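Demonstration gathering (robot learning)

From the Trivton Reference on Automation, section on learning systems

Demonstration gathering is the practice of recording a person guiding a robot through a task so that a learning system can later be trained to carry out the same task without guidance. Each complete recording is called an episode. A set of episodes covering one task, or a family of related tasks, is called a demonstration set.

The practice is used mainly for work that is hard to describe by fixed rules, such as handling household objects, folding cloth and sorting mixed goods. It is distinct from trial-based learning, in which the robot improves by acting on its own and receiving a score.

Contents
Background
Methods of guidance
The workcell
Choice of tasks and objects
Recording procedure
Checking and labelling
Size of demonstration sets
Limits
See also

Background

Industrial robots have long been taught by moving the arm to a series of points and storing them. The stored path is repeated exactly, and the parts to be handled must arrive in the same place each time. Demonstration gathering keeps the idea of showing the robot what to do, but the recordings are treated as examples to be learned from. The trained system is expected to respond to objects placed where they have not been placed before.

An episode normally holds two kinds of material. The first is what the robot senses: pictures from one or more cameras, the angles of the joints and the opening of each gripper. The second is what the robot is told to do at each moment. The two must be matched closely in time. A delay between the pictures and the commands, even a short one, teaches the system to act late or early.

Methods of guidance

Three methods are in common use.

In leader and follower guidance, the operator moves a small arm, the leader, and a second arm copies its motion. Two leaders are needed where the task calls for two hands. The method is easily learned and gives smooth motion, although most simple leaders give the operator little sense of how hard the follower is pressing.

In hand guidance, the operator takes hold of the robot itself and moves it. Contact can be felt directly, but the operator's hands and arms often appear in the camera pictures, where they will be absent when the robot later works by itself.

In controller guidance, the operator uses a hand-held device whose position is followed in space. The operator may stand at some distance from the robot. New operators usually need longer practice with this method than with a leader arm.

The workcell

Recording is generally carried out in a workcell, a bounded area in which the robot, the table and the cameras keep fixed positions. Plain walls of a single light colour are often preferred. They shut out movement in the rest of the room and make objects on the table easier to tell apart from what lies behind them.

In a two-armed cell, both arms are commonly mounted on a shared rail so that the distance between them does not change. Cameras may be fixed to the cell, carried on the wrists, or both. A fixed camera shows the whole arrangement, while a wrist camera gives a near view of the object as the gripper closes on it. Cables to the wrists require slack for the full reach of the arm, and their routing should be kept the same throughout a set.
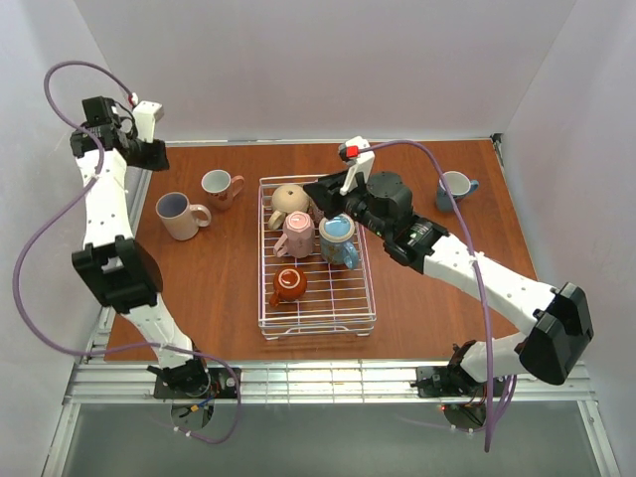

Odukoya
Contributing editor, Learning Systems

Choice of tasks and objects

A task suitable for demonstration has a clear starting condition and a clear finished condition. Placing mugs in a dish rack is a frequent choice. The objects are familiar, cheap and safe to handle, and they bring in several difficulties at once. A mug may be upright or on its side, its handle may point in any direction, and a rack that already holds several mugs leaves little room for the gripper.

Variety among the objects is important. A set recorded with a single white mug tends to produce a system that handles that mug well and others poorly. Operators therefore work with mugs of differing size, colour, pattern and surface. The same principle applies to starting positions, which are changed between episodes according to a written plan. Left to themselves, operators tend to return objects to the same few comfortable places.

Two-armed tasks need further planning. The instructions should state which arm handles objects on which side, whether an object may be passed from one gripper to the other, and where an arm is to wait when it has nothing to do. If these matters are left open, different operators will settle them differently and the examples will disagree.

Recording procedure

A usual procedure is as follows.

The arms are brought to a fixed resting position and the cameras are checked. The objects are set out according to the plan. The operator starts the recording, performs the task at an even pace and stops the recording once the finished condition is reached. The objects are then set out again for the next episode.

Small errors, such as a first grasp that slips, are handled in different ways. Some projects discard the episode. Others keep it, provided that the operator recovers, on the grounds that the trained system will also slip and must have examples of recovery. The Jevau handbook takes the second view and asks only that such episodes be marked.

Sessions are kept short. Tired operators pause more often and take less direct paths, and both habits are carried into the trained system. In the Zesine kitchen set, no session was permitted to exceed 39 episodes before a change of operator.

Checking and labelling

Every episode is reviewed before it is added to a set. The reviewer confirms that all cameras recorded throughout, that the task was finished and that no person entered the view. Episodes that pass are given a short written label stating the task in plain words, for example "put the mug in the rack". Where a task has several stages, the time at which each begins may be noted as well.

Rejected episodes are usually kept apart and not deleted, as they are useful when testing automatic checks. The Zesine kitchen set was drawn from 1,552 recorded episodes, of which 1,373 were accepted. The most frequent grounds for rejection were a lost camera signal and an object knocked outside the reach of both arms.

Size of demonstration sets

No general rule fixes the number of episodes required. A narrow task with one object may be learned from a small set. A task with many objects and free starting positions requires far more, and the quality of the episodes matters as much as their number. The Jevau handbook sets a ceiling of 3,000 episodes for any single task and advises that, beyond this point, effort is better spent on new objects or a second workcell.

Limits

A system trained on demonstrations is bounded by what it was shown. It may fail when the lighting is altered, when a camera is moved or when an object is of a kind missing from the set. It also takes on the habits of its operators, including those that serve no purpose. The cost of operator time remains the chief limit on the growth of such sets, and sharing them between sites is hindered by differences in arms, grippers and camera positions.

See also

Episode (robot learning)
Leader arm
Two-armed handling
Workcell layout
Wrist camera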